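Ticket 136: Drive caddy demos stall on release, arm drops into protective stop
Project: Grernden (desktop teardown skills)
Opened by: Sabina Siddiqui
Status: Open, looking very promising
Priority: Normal

Summary

We're teaching the arm to pull the hard drive caddy out of a desktop tower by hand-guiding it. Freedrive is on, one person steers the wrist, and the second person works the gripper from the Tindeo foot pedal. The reach and the grasp record beautifully. The trouble is the pull. On 9 of the first 37 demos the arm went into protective stop partway through, and the recorder closed the file early.

What I've tried so far

Lowered the grip force one notch. Fewer stops, but the fingers crept along the plastic. Put it back.
Re-entered the payload with the wrist camera and its bracket included. Big improvement in how freedrive feels! It had been sagging toward the bench and I'd been fighting it without noticing.
Moved the pendant to where the second person can reach the stop button without leaning across the case. 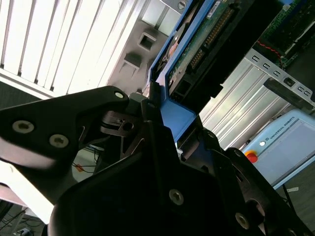
Comment from Abeysekara: Have a look at the wrist torque just before each stop. If it climbs steadily, the person guiding is pulling off the line of the rails and the caddy is binding. I'd bet on that ahead of grip force. Try squaring the tool to the bay and locking rotation before anyone touches the pedal.

Sabina: Brilliant, thank you, that's exactly the shape of the curve. I plotted all the bad ones and every single one climbs. Locking rotation now.

Update, 30 November 2019

Came in on the Saturday to have the bench to myself and it was worth every minute. With rotation locked the pull is so much smoother, and I got to demo 123 with no stops since the change. The remaining problem is the approach. We start from whatever tilt the last person left the wrist at, so the policy sees a different angle on the case every time. The blue plastic is a real gift for the camera, as it stands out from the green boards and the grey metal, and I'd like to use it as the alignment cue: colour first, then the edge of the latch. I've put a rough version of that in the Gastska branch under "align_first". 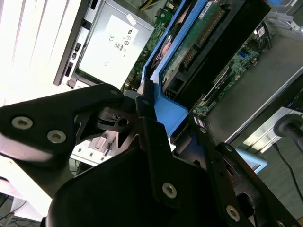
New start procedure for anyone recording:

1. Send the arm to the saved home pose.
2. Switch on freedrive with rotation locked.
3. Come down slowly over the bay and stop short of the latch.
4. Wait for the recorder tone, then close in.
5. Squeeze, pause, pull straight.
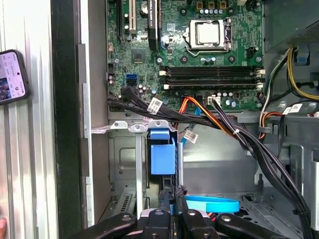

Step 5 is the one people rush. The pause gives the force reading time to settle, and the training script uses it to split the grasp from the pull. Skip it and the two get labelled as a single motion, and then replay tugs before the fingers have closed.

Still to do

Relabel the early demos that have no pause, or bin them.
Try the same start procedure by remote control with the Tindeo handset. I'm really keen to see if it's steadier than hand-guiding.
Write a warning for when rotation is left unlocked.

Leaving this open until the January build is out. If you get a stop on the new procedure, add the demo number here and keep the file, even if it's only a few seconds long.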